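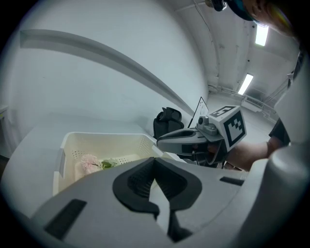
写真:Bradden

花はどうしていろいろな色なの?

赤、黄色、むらさき、うすいピンク。花の色って、ほんとうにたくさんありますよね! じつはこの色、虫や鳥への「ここにみつがあるよ!」という合図なんです。

花びらの中には、色のもとになる「色素(しきそ)」が入っています。赤やピンク、むらさきのもとになることが多いのは、アントシアニンという色素。黄色やオレンジは、カロテノイドのなかまがよく活やくします。では、白い花は? 白い色素があるわけではなく、花びらの中の小さな空気のすきまが光をはね返して、白く見えるんですよ。雪が白いのとにています!

もっとすごいのは、ミツバチの目です。ミツバチには赤がよく見えません。そのかわり、人には見えない「紫外線(しがいせん)」が見えるんです。わたしたちには黄色一色の花でも、ミツバチにはまん中に目じるしのもようがうかんで見えることがあります。いいなあ、一度見てみたい!

7月になったら、アサガオの花を2つつんで、水を入れたふくろの中でもんでみましょう。きれいな色水ができたら、レモンのしるを少したらしてみてね。さあ、何色にかわるかな?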